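Moker Radio Drama Cast Lists -- README
Version 3, 15 January 2021
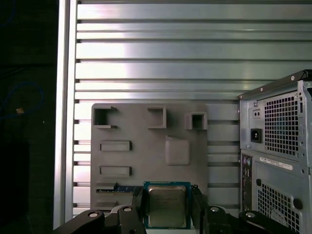
A desktop CPU held upright between two black gripper fingers, with a flat gray 3D-printed panel behind it.

Summary

Moker is a table of cast and crew credits for radio plays, typed from printed program sheets and checked against station logs where logs survive. It covers 900 plays and a little over 4000 credits. One row is one credit: a person, a play, a part.

Files

plays.csv -- one row per play, with title, first air date, running time in minutes, and studio
credits.csv -- one row per credit, keyed to plays.csv by play_id
people.csv -- one row per performer or crew member, with name variants
sources.csv -- shelf marks for the program sheets and logs
changes.txt -- corrections since version 1

All files are UTF-8, comma separated, with a header row. Empty cells mean the value is unknown. A single hyphen means the sheet was read and the field was left blank on it.

Sources

Most sheets come from the Broltberg station archive. The Sepp collection adds 100 plays, mainly student productions and prize entries. For these, the air date is the date of the broadcast and not of the stage performance, even when the two carry different casts.

Name matching

Names were matched by hand. Stage names and legal names are joined only when a source gives both. Two people with the same name have separate person_id values if their credits overlap in time at different studios. There are 19 cases still open; they are flagged in people.csv with match = "open" and should be left out of any count of careers.

Known problems

Running times before the move to the second studio are scheduled times, so they tend to be round figures. Doubled parts are listed once per part. Crowd voices are missing from most Sepp sheets. Repeats are not listed at all.

Loading

The Orkomell import script reads the files in this order: people, sources, plays, credits. Loading credits first will fail on the key check.

Updates

The next release is planned for September. Send corrections with a shelf mark -- reports without one are held until the sheet can be found.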